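CPU socket

A CPU socket is the part of a computer motherboard that a processor sits in, and it's the bit of the machine I get the most letters about, so I've given it a longer entry than the power supply got (sorry, power supply fans!). It holds the chip still, connects it to everything else on the board, and lets you take it out again without a soldering iron. That last part is why sockets exist at all. Plenty of laptops skip them and solder the processor straight down, and then you're stuck with what you bought.

Kinds of socket

There are two big families you'll run into on desktop boards. In a pin grid array, or PGA, the pins stick out of the underside of the processor and drop into little holes in the socket. In a land grid array, or LGA, it's the other way around: the socket has the springy pins and the chip has flat gold pads. There's a third type, ball grid array, but that one is soldered, so I don't count it as a socket, and Geum-ok Ji and I have gone back and forth on this for years (she keeps putting it back in and I keep taking it out).

Bent pins are a pain in both families. On a PGA chip you can sometimes coax one straight with a mechanical pencil that has no lead in it. On an LGA socket the contacts are tiny and angled, and I've rescued exactly one, on an old board I bought at the Neltau swap meet for parts.

The frame and the lever

Most LGA sockets have a metal load frame that closes over the edges of the processor and a lever that pulls it tight. The pressure matters, as every one of those contacts has to touch its pad. It takes more push than people expect the first time! Yu-na Do wrote in after her first build to say she'd stood there for a good ten minutes with the lever half down, sure she was about to crack something, and then it went home with a creak and the computer started up fine.

PGA sockets usually have a lever too, but a gentler one. It slides the top of the socket a hair sideways so the pins get gripped, and with the lever up the chip should fall in under its own weight. If it won't drop, it's probably turned the wrong way.

Lining up the chip

Processors are square or close to it, so there has to be some way of telling which way around they go. Look for a small gold triangle on one corner, and on LGA chips a pair of notches in the edge that match bumps in the socket. Hold the chip by its sides and lower it flat.

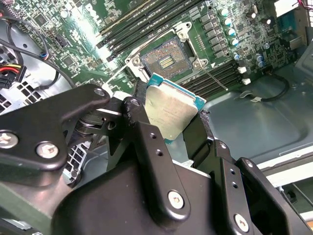
Do I put thermal paste in the socket before the chip goes in?

Keep paste well away from the socket. It goes on top of the metal lid, between the processor and the cooler, and only after the chip is locked down.

See also: Heat spreader, Motherboard, Standoffs, Thermal paste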